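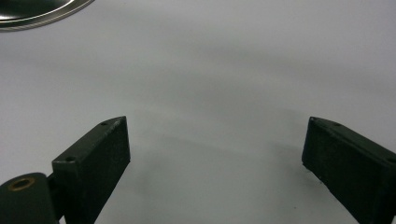

Durnmont asked whether the success rate for the bowl task had been worked out before or after the short episodes were dropped, and said the number meant little without knowing that.

The answer given was after. Of 3,553 demonstrations recorded with the hand-held gripper, 305 were dropped for tracking loss. Short episodes were taken out in the same pass. Durnmont asked for both rates in the draft and this was agreed.

Ploltitz project, progress meeting
September 23, 2023

1. Minutes of the August meeting
Accepted with one correction. Item 4 should read "open width," not "open angle."

2. Bowl task
The policy trained on the full set still stops early on a plain light tabletop. Gistska thinks the position estimate drifts when there is little on the surface to track. Ezzat is not convinced and would like to see the same policy run with the pose taken from an outside tracker - this has not been tried. The two views agree that the start of the approach is the weak part, with the jaws wide open and the bowl still well off to one side.

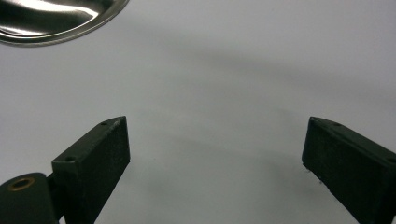

Training on a subset of 1,000 demonstrations gave nearly the same result as the full set, so more data of the same kind is not a priority. It was agreed to vary the starting position before recording again.

3. Finger wear
29 finger prints have been used up so far. Ezzat will go on supplying them to the current drawing. No change to the hole spacing until the paper is in.

4. Actions
Gistska: drift test on a patterned surface and a plain one.
Ezzat: outside tracker run, same policy.
Durnmont: comments on the results section.

Next meeting to be set by email.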